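Our club league has a new format for the spring, and I've now read the announcement three times looking for the part that helps the people who play in it.

The short version: 22 matches become 32, the Plerness division gets folded into ours, and the season still ends when it always did. Dornutier, who run the fixtures software, say the schedule has been "optimized." I'd like to know for whom. We had 19 players registered last April and struggled to put out a full side for the away games at Zasmont.
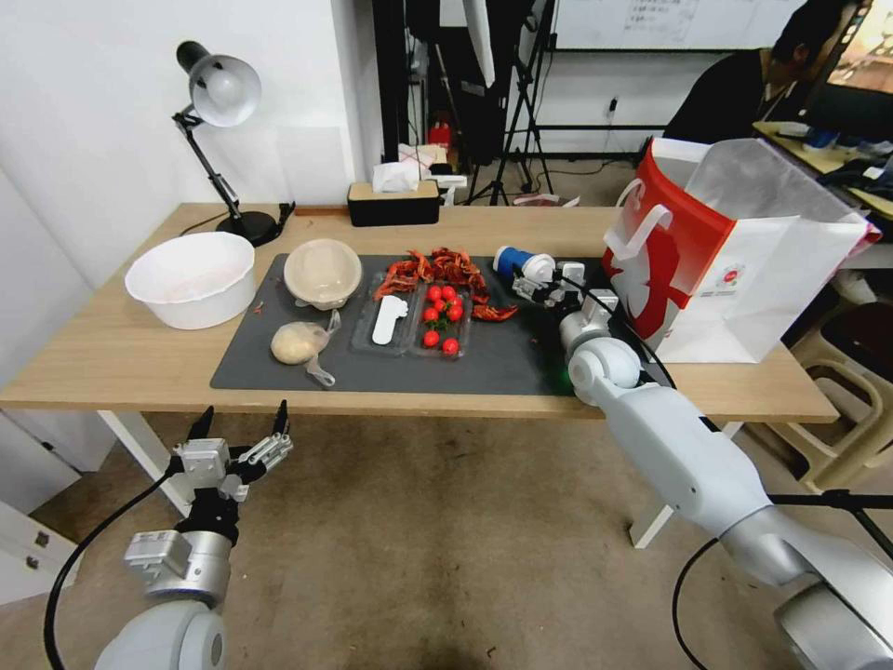 Catinca Mihăilă, who captained us for two seasons, thinks I'm being sour about it. Her argument is that more games bring more kids through, and that Bogdan did the same thing and came out fine. Maybe. Bogdan also has two fields and a bus. We have one field, which floods, and whoever has room in the back seat.

What bugs me most is the playoff. After all those extra matches, the top eight go through out of a table of ten. So you can lose most of the spring and still be in it, which makes me wonder what the extra matches are deciding.

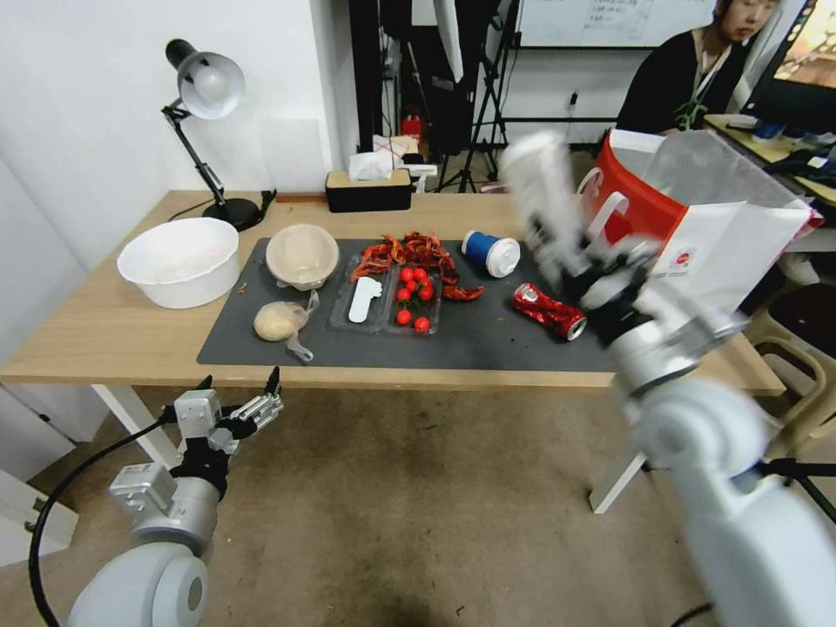 *Food and household things on the table.*

I'll still play, obviously. I paid my dues before I read the announcement, and I'm told they're not refundable.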